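The Extra Pair of Hands at Tosberg

By six in the morning the coffee in the Tosberg surgical wing is already gone, and Heledd Rosser is checking instrument trays with the speed of someone who has done it for years. She used to spend most of a long procedure holding a retractor. "My shoulders remember," she says, laughing. These days she runs the robot side of the room, and she seems to love every minute of it.

The hospital put in its Grundetine system in March, and the learning curve was steep. Surgeons had to log 65 hours at the practice console before their first case, and the nurses wanted the same training – and got it! Everyone I met brought that up within minutes, with obvious pride.

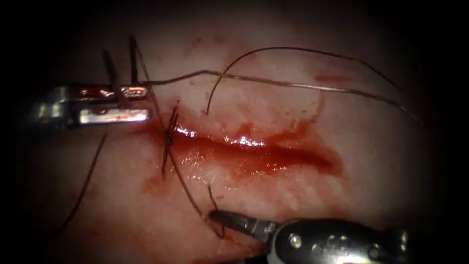

Suturing is where the change feels biggest to me. Ghazal Hashemi learned it the old way, bent over a table, feeling the pull of the thread in her fingers. At the console she sits down, and she reads the thread by eye. With one stitch tied at the left end of the cut and the rest still open, she has a grasper on one side, a needle driver on the other, and long strands of suture looping over the tissue between them. "You learn to look at the slack," she tells me. "I teach that before I teach knots."

The next step is software that will place some stitches by itself while a surgeon watches. Ehsan Karimi has followed 3 trials of it on the practice bench and is thrilled, though he worries about residents. Who gets good at sewing if the machine does the easy ones? His answer so far is a rule that every trainee ties 235 knots by hand first – grumbling allowed.

Heledd has a different wish. She wants a better chair.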